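Stacking, Sorting and Losing Things: What Plain Blocks Are Good For
Design and Play module, second-year project report
Group 4: Citlali Trujillo, Damir Nikolovski, Pirjo Räsänen

1. How we ended up with blocks

Our first proposal was a modular play landscape called Toltura, with ramps. It was turned down on grounds of cost, storage and, we suspect, taste. The second proposal was blocks. It was approved the same afternoon, which tells you something about how exciting it sounded.

The question we settled on was modest: if you give adults a set of plain coloured cubes and a table, and no instructions, what do they do, and does the colour of the cube or the colour of the table make any difference? Most of the reading we found was about small children. Adults are cheaper to get hold of in a design building, and they bite less.

2. The set

We made 40 cubes in the workshop, ten each in red, blue, yellow and green, all the same size. Damir did the sanding and would like this recorded. The paint was the leftover stock from last year's Hokow stand, so the green is a green that no one would have chosen.

We had two table tops to work with. One was white and matt. The other was a busy oak veneer from the Vasić seminar room, with a grain so lively that two participants asked if it was a map.

3. What we did

Each person sat down for four minutes with the whole set tipped out in front of them. We said "do what you like" and then tried not to look interested. In June we ran a second round where people were given a single cube and asked to put it "where it looks right". This was Pirjo's idea. The rest of us thought it was a waste of an afternoon and have since apologised.

Between the two rounds we logged 223 separate placements on paper sheets. One sheet has tea on it and was read generously.

4. What people did

With the full set, nearly everyone sorted by colour first and built second. We had expected towers straight away. Sorting seems to be what adults do when they don't want to be caught playing. The towers came later, usually in the last minute, and usually with a glance at the door.

Red was picked up first more often than any other colour. Green was picked up last, for reasons already given.

On the oak top, people pushed the cubes together into clumps. On the white top they spread them out and left gaps. One participant spent her whole four minutes adjusting the distance between two yellows and told us afterwards that she had found it very restful.

5. One cube on its own

The single-cube round gave us the result we like best. We had assumed people would go for the middle. On the white top, 30 of the 82 single placements were in the far half of the table, away from the sitter, and quite a few of those were close to the centre line without being on it. A bright cube on a blank surface seems to want some room in front of it. 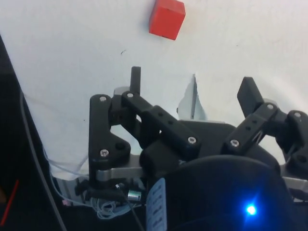

Nataša Georgiou wrote back on our draft that a lone red cube stops being a toy and becomes an object on display, and that we should have asked people whether they felt allowed to touch it again once it was down. She is right and we didn't ask. She also thought "where it looks right" was a loaded instruction, and suggested "put it down" for next time. We tried that on each other and all three of us put the cube down exactly where our hands happened to be, so there may be something in it.

6. Problems

The cubes were not quite identical, whatever Damir says. A few had a soft corner and were always left out of towers. The two table tops were also different heights, a fact we noticed while carrying the second one back. Any comparison between them should be read with that in mind, or possibly not read.

We also lost a blue one. The set now stands at 39 and is in the cupboard by the plotter, in a box marked Toltura.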